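Mostwood Cabin Case, 721 version: review

Reviewed June 24, 2022

The Mostwood 721 is a hard-shell cabin case with two spinner pairs, a telescopic handle and a front pocket that opens separately from the main body. I bought it for rail and short-haul travel and have used it on 9 trips. Most were single nights in Monport, with one longer stay in Godoy.

Shell and zips

The shell flexes under hand pressure and returns to shape. After the ninth trip it has scuffs on all the lower corners and a shallow scratch across the back. There are no cracks. The main zip runs smoothly except at the hinge side, where it needs a second hand to guide it. The pocket zip has no such fault.

Wheels

On smooth floors the case tracks straight and can be pushed upright with one finger. On the paving in the old part of Godoy it has to be tilted and pulled, and the noise is considerable. One wheel picked up a length of thread in the second month and stiffened. It came out with tweezers. Mostwood sells replacement wheels, but the old ones are riveted, so fitting them is a workshop job.

Handle

The handle locks at two heights. The lower is too short for anyone of average build and the upper has a small amount of play. It has not worsened.

Capacity

Packed flat, it takes clothing for 5 days, one pair of shoes and a wash bag. The divider on the left side is fixed by press studs and pulls loose if that half is overfilled. The front pocket takes a laptop, but anything thick in there eats into the main compartment behind it.

Lock

A three-dial combination lock is built into the side. The reset pin is recessed and needs a pen tip. The dials are hard to read in poor light.
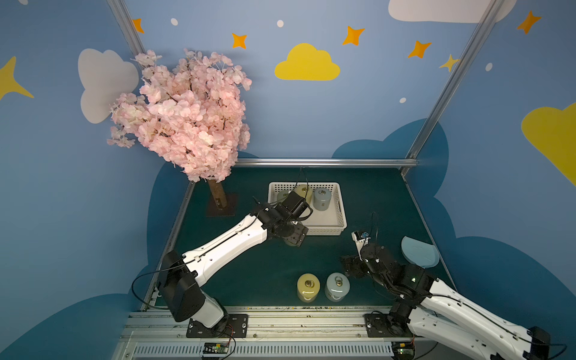

Jinfeng Cao writes that the handle on the same model began to stick after a flight to Wusow, and that the repair desk asked for the original receipt before it would look at it. The case came back in July with a new handle, which has less play than the first one did. The lock was left as it was.

My receipt was emailed, so keep the message. The price was 100 euros with the cover included. At that price I would buy it again for trains, and look for larger wheels if most of the walking is on cobbles.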